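**Eyelets in canvas covers, from the repair bench at Ormsby**

1/ Most of the canvas that comes in for repair has failed at the eyelets. The cloth is usually good for years yet. Notes on what I look for, in no useful order.

2/ Terms first. An eyelet is one piece: a barrel with a flange, rolled over on the back. A grommet is two pieces, barrel and washer, with the cloth clamped between them. Shops use the words interchangeably. Check the packet for washers before you pay.

3/ Plain eyelets are fine for labels, light bags and curtain linings. For anything that takes wind load, use a grommet with a toothed washer. The teeth hold the weave in place so the threads can't slide out from under the flange.

4/ Hole size. Cut it smaller than the barrel and force the barrel through. If the barrel drops in under its own weight, the hole is too big and the cloth will creep. For the 11 mm barrels I use most, I go one punch size down.

5/ Punch on end-grain wood or a poly block. Steel plate ruins the punch on the first hit. A dull punch leaves whiskers, and whiskers get caught in the roll.

6/ Layers. Three at least: the two turns of the hem plus a strip of webbing. Keabetswe Zwane taught me to sew the webbing down along both edges before punching. Sewing it afterward means steering around metal, and the stitch line wanders.

7/ Spacing. I put them at 50 cm on long edges and 30 cm on the edge facing the weather, plus one in every corner. Closer spacing costs more brass and spreads the load better.

8/ Setting. Support the anvil on something heavy, ideally directly over a bench leg. Two or three firm blows. Many light taps work-harden the rim before it has curled, and then it splits.

9/ A split rim looks like a small star on the back. One split I leave alone. More than that and it comes out, as the points will cut rope.

10/ Removing one: grip the rolled side with end nippers and fold it inward a bit at a time. Do not pry with a screwdriver. Adel Hegazy sent me a boat cover with 14 torn holes, every one of them from a screwdriver.

11/ Torn hole repair. Patch both sides, run the patch well past the damage, and set the new grommet through sound cloth off to one side. Going up a size in the same hole works once.

12/ Metal. Brass for salt air, nickel-plated brass if the customer dislikes green stains. Plated steel will rust at the cut edge. A magnet separates the two in a second – worth doing with every unlabeled bag.

13/ Someone asked about rope. Shock cord is kinder to an eyelet than fixed line. If you must use fixed line, tie it so the pull lies flat with the cloth. A pull at right angles levers the flange up from one side.

14/ Last one, on edge distance. In cloth I want at least one full flange width between the eyelet and the hem fold. Stiff parts follow their own rules. Round the corners when you cut a corner patch in canvas. Square patch corners lift first, so I trim mine to a curve before sewing.

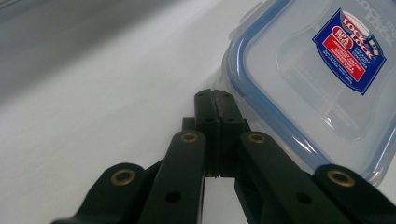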